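Refill Days at Samura: Your Questions Answered
By Thu Quách
September 15, 2026

Since we opened the refill counter at the back of the shop, the same questions come up nearly every morning, and I love answering them, but I thought it might help to have them all in one place. Grab a cup of something and have a read before you come in.

What kind of bottle can I bring?

Almost anything that closes. Pump bottles, narrow-necked ones, old jam jars, the fancy one your aunt gave you. Glass, ceramic and plastic are all welcome.

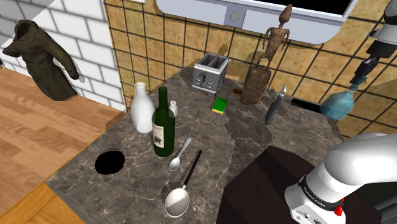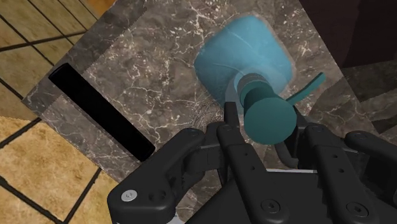

The only things I'll turn away are containers that once held motor oil, paint or bleach, and anything with a crack in it. I hate saying no to people, so please have a look at home first!

Do I have to wash it?

Yes please, and let it dry overnight if you can. A bit of water left in the bottom is enough to spoil a batch of hand soap after a few weeks, and then you'd be back here with a sad bottle and I'd feel terrible. Warm water, a drop of dish soap, a good shake, then upside down on the rack.

How do I clean inside a pump?

Put the pump in a jar of hot water and press it until the water comes through clear. If it's really gummed up, add a spoonful of white vinegar and leave it until after supper. Some pumps have a little spring that gives up in the end, and we keep spare pumps in a tray by the register. Bring your old one along so we can match the thread — there are more sizes than you'd think.

What can I fill it with?

Right now we have hand soap, dish soap, shampoo and a plain body lotion. The soaps come from Cendell and the lotion is made by Yaw Lamptey over on Alhassan Street. Yaw is trying out a conditioner as well, and if it goes well we should have it by November.

How do you work out the price?

We weigh your bottle empty, write that on a sticker, then weigh it full, and you pay for the difference. Leave the sticker on and you can skip the first step next time. The smallest fill is 3 ounces. I know that sounds fussy, but the taps drip a little at the end and with tiny bottles it gets hard to be fair to you.

Will my lotion work in any pump?

Mostly. Ours is on the thick side, and a thin straw struggles with it in cold weather. If yours gets stuck, stand the bottle in a bowl of warm water for a few minutes. Please don't thin the lotion with tap water, however tempting it is. I did this with my own once and it smelled like a pond.

Can I drop my bottles off and come back later?

You can, as long as there's a name on each one. We have shelf space for 4 bottles per household, and we'll hold them for two weeks. After that I'll call you, and then I'll call you again.

Is there parking?

There's a small lot off Skuvolgate, behind the bakery. Mornings are easiest. If you're carrying something heavy, ring the bell at the side door and one of us will come out and help.

Do you take bottles I don't want anymore?

We do, and gladly. Clean ones go in the crate near the door and anyone who has forgotten theirs can take one. We gave away some 400 last year.

Comments

Sena Sarpong: Does the vinegar trick work on foaming pumps too? Mine just spits.

Thu Quách: It does, Sena, but rinse it for longer afterward. Bring it in if it still spits and we'll look at it together.

Ekow Quansah: Sticker came off in the dishwasher. Do I need to start over?

Thu Quách: Only the weighing, Ekow, it takes a minute!

Kofi Frimpong: Please bring back the orange dish soap.

Contact us | © 2026 Samura | Back to top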